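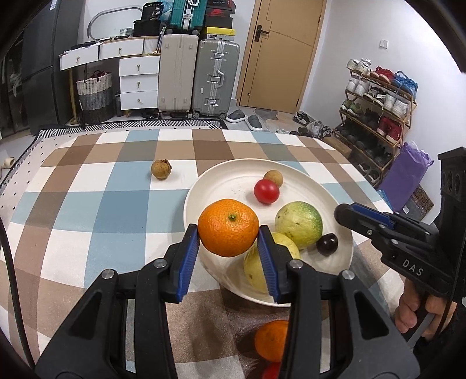 A mandarin over the cream plate, with tomato, longan and dark fruit beside it.

I want to defend the mixed fruit plate. My neighbor Zawadi Masanja keeps every kind in its own bowl, and she says a tomato has no place next to a mandarin. I respect her kitchen, but I do not agree.

When fruit is sorted, my family eats only what they already like. On one big plate the hand goes for the mandarin and the eye meets a longan. My son was 11 when he tried his first one in this way, in October, while looking for something else.

Some people will say that it looks untidy. Maybe so. I would still put the plate on a checked tablecloth and let guests choose for themselves.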